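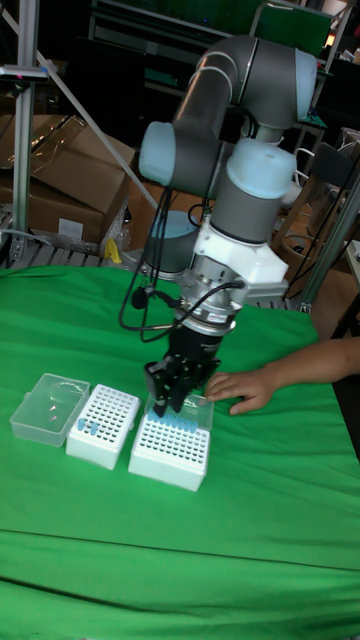
Most of June went into one question: how many demonstrations does a policy need before it can move pipette tips from one rack to another? I had been telling people 200 for a while, mainly because that was the number we used for the last task and it worked. Zeyu Su asked me where the number came from and I didn't have a good answer, so we ran it properly.

The task is small. There are two racks side by side, tips in one of them, and the arm has to pick a tip and put it in a free hole in the other rack. Tips are light and the holes are not much wider than the tip, so a few millimeters of error at the pick turns into a miss at the place. The fingers also have to come down between neighbors without knocking them over. That last part is where the policy loses most of its points.

We recorded 200 demonstrations and trained on subsets of 13, 60, 100 and the full set. Same network, same training schedule, same starting positions for the tests. Xuelian Ye scored the trials, and she didn't know which checkpoint was running. I would do that again. When I score my own runs I am too kind to the near misses.

With 13 the arm goes to the right area and closes on nothing much. With 60 it picks reliably if the tip stands alone, and fails in a full row. Between 60 and 100 the row picks start working. Between 100 and 200 we saw almost no change in picking and a small gain in placing.

What did change things was how the demonstrations were spread out. Our first batch of 60 was nearly all from the front of the rack, as that was easier to teleoperate. We recorded a second batch of 60 that covered the back row and the corners, and that one came close to the 100 model. I should have expected this. I had read as much in other people's papers and still sat there picking from the front.

Some caveats. We used one kind of tip and one cloth color. The racks were always placed by hand, but by the same two people, and we probably have habits. I also haven't tried it with the racks turned.

Next I want to repeat the spread comparison at 100, and let Zeyu place the racks without me watching. The scoring sheet needs a column for tips that go in crooked, too. For now we have been counting those as placed, and Xuelian disagrees.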